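Foltorell Fixtures Pack: notes for people thinking of using it

Maintained by Rasmus Ķēniņš
Status: reviewed, partly adopted, not endorsed

What this is

Foltorell is a paid simulation pack of furniture fixtures (doors, drawers, latches, handles) for training arm policies. It is sold by Mockus together with a set of scripted episodes and a loader. This repository holds our wrapper around the loader, the configs we used, and what I found when I checked the product page against what comes in the download. You need your own license. None of the vendor's assets are in here apart from one still.

I was asked in January whether we should drop our homemade cabinet scenes and buy this. My answer is "for some things," and the rest of this file explains which things.

What the product page says

The page promises "contact-rich manipulation that transfers." I couldn't find a definition of either half of that. The page has a chart with an unlabeled vertical axis and a bar for Foltorell that is taller than the other bars. I asked support what was on the axis and was sent the same chart as a PDF.

It also says the pack is "ready to train." The assets are. The episodes aren't, unless you like your action labels one step behind your observations. See Known problems.

What you get

assets/ holds fixture models with joints already set up
episodes/ holds scripted demonstrations, one folder per task
loader/ holds the vendor's Python package
docs/ holds a quick start, a license file, and an empty file called limits.txt

There are 80 fixtures. Many of them share a base mesh and differ in color, scale, or handle placement. I don't mind that, but the page calls them "unique," and if you split train and test by fixture name you will be testing on things your policy has seen already. Split by the base_id field. It's in the metadata and the quick start never mentions it.

The tasks are open, close, reach, and pull-and-hold. Each episode stores joint positions, gripper opening, a wrist camera view, a fixed camera view, and a success flag. Forces are listed in the schema, and in my copy the force field is all zeros. Support says forces are "available on the Poron tier," meaning a more expensive license.

Install

Use a clean environment. The loader pins an old array library and will quietly downgrade yours.

pip install ./loader
pip install -e .
python -m wrapper.check --root /path/to/pack

The check script compares file hashes and prints any episode whose observation and action arrays differ in length. If it prints nothing, your download is complete. It says nothing about whether the contents are any good.

Set FOLTORELL_ROOT before running anything else. The vendor's loader falls back to the home directory when the variable is missing, and then fails with an error about codecs that has nothing to do with codecs.

How we looked at it

We trained a small imitation policy on the open and pull-and-hold tasks, using the fixed split above, and ran it against cabinets from our own Prarnach scenes. Same arm, same gripper, same controller. Five seeds for each condition. I kept the training budget equal and left the vendor's settings alone wherever the quick start gave one.

I'm not publishing a table. The spread between seeds was wide enough that a table would invite people to read more into it than I'd sign my name to. What I'm willing to say in words:

The reach task carried over to our scenes well. It also carried over well from our own free data, so I wouldn't pay for it.

Open was better than our homemade set on fixtures with large handles and no better on small ones.

Pull-and-hold was worse. I think the cause is the way the handles are joined to their mounting plates, covered below, but I haven't proved it.

The vendor's own demo checkpoint does nicely on the vendor's own fixtures. I would hope so.

Known problems

1. Off-by-one actions. In every episode folder I opened, the stored action belongs to the previous observation. The wrapper shifts it. Turn the shift off with align=False if Mockus ever fixes this. I reported it and got a ticket number.

2. Success flags. The flag for "open" turns true as soon as the joint moves past a threshold, and stays true if the door swings shut again. We recompute it from the last 10 steps. Nearly all of the flags that changed were in the close-handled cabinet group.

3. Grasp geometry. The scripted demos pass through the approach pose very fast, so there are few steps where the fingers are beside the handle and still open. If your policy has trouble with that last stretch, more training won't help much. Resample those steps. There is a flag for it in configs/resample.yaml.

4. Handle collision shapes. The visible handle and the collision shape don't always agree. On several fixtures the collision shape is a plain box around the whole handle, head included, so the gripper can stop against air. Turn on the collision overlay before you blame your controller.

5. Rendering. The page says "photoreal-grade." Judge for yourself. Shadow edges are stepped at the default settings, and raising the shadow map size in the loader had no effect on my machine. Our wrapper has a soft_shadows option that blurs them after the fact. It's a patch and it looks like one.

What the views look like

I'd look at a still before reading any more marketing text, mine included. It shows the sort of input your vision encoder will be given, and it will tell you quickly whether your own domain randomization has to do all the work.
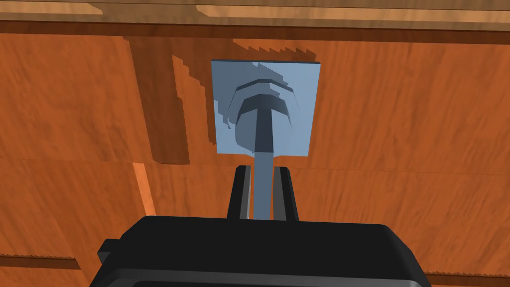 Simulated render. Open gripper fingers on either side of a handle stem, with a pale blue plate on the wood panel behind it.

The wood texture is decent. The gripper and the handle are flat-shaded, and the stair-stepping in the shadows is plain even without zooming in. For a policy that only needs to find a blue plate on orange wood, this is easy input, and I'd worry about what it learns to ignore. We randomize plate and panel colors separately in our configs. The vendor's randomizer changes them together, so the contrast hardly moves.

Who should buy it

If you have no fixture scenes at all and a deadline, the joint setups alone may save you a good bit of dull work. They are the best part of the pack. Limits, damping, and axes were sane on every fixture I tested, and I went in expecting to complain about them.

If you already have cabinets that work, I'd skip it. If you need forces, ask for a sample file from the Poron tier and open it yourself before paying. I asked for one and am still waiting.

Licensing, as I read it

Trained weights are yours. Modified meshes are not, and you can't pass them on. The still in this file is used under the clause that allows single images in documentation. The license counts seats by machine, and a container rebuild counted as a new machine for us, which used up both of our 2 seats in one afternoon. Support reset them after an email. Get this settled in writing if you train on a cluster.

Version notes

The wrapper was tested with the January download only. The vendor replaces files in place without changing the version string, so compare hashes before you compare results with anyone else. Run wrapper.check with --save-hashes and keep the output next to your checkpoints.

Issues and corrections

Open an issue with your hash file attached. If you work for Mockus and think something in this file is wrong, please send the episode folder and the command that shows it. I'll change the text when I can reproduce it.

To do

Rerun pull-and-hold with the box collision shapes replaced
Write a loader test for the shifted actions
Find out what was on that vertical axis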